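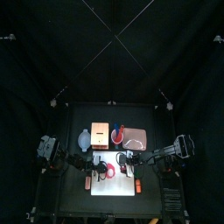 Munura Tabletop Sorting Set

Supplier: Skarno
Range: Munura
Stock code: 389

The Munura set is a mixed collection of small containers and loose pieces for pick, place and sort activities on a table or bench. Contents vary in material, colour and shape, so the one set covers several levels of difficulty. It is sold complete or as top-up packs.

Contents

Light wooden box with a slot in the upper face and a small round hole in the front
Light blue oval dish with end tabs
Clear plastic cup with a red rim
Red and blue utensils for the clear cup
Translucent pinkish square container, rounded corners
White rectangular board
Red ring with a pale centre
Two small blocks in the pink to orange range

The board is laid flat in front of the containers and serves as the work area. Pieces start on or beside it and are moved to the row behind. A matte, dark table covering gives the best contrast with the board. On white tables, use the brown wooden board from the extension pack.

Extension pack

The Rundudex extension adds a second group of containers and a soft ring. It includes a red box with a light wooden frame and a round beige knob on the front, a tall red plastic cup, a small metal pail with a thin arched handle, and a fluffy hot-pink ring. The soft ring deforms when gripped and needs a lighter hold than the hard one. 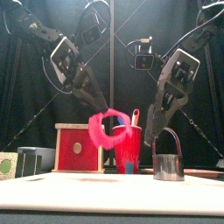 The pail handle can be used as a separate lifting exercise - set the pail down on a flat surface before letting go. Coloured tape may be applied to the cups as a marker and peels off without solvent.

Storage and care

Wipe plastic and metal pieces with a damp cloth. Do not soak the wooden pieces. The soft ring may be hand washed in cool water and air dried. Both packs fit in one Ragnarsson storage tub, 40 x 40 cm, sold separately.

Ordering

Complete set with extension: $165
Top-up packs: priced on request
Dispatch: orders received on a Sunday are processed the next working day

Colours of individual pieces may differ between batches. Check the packing slip before reporting a missing part.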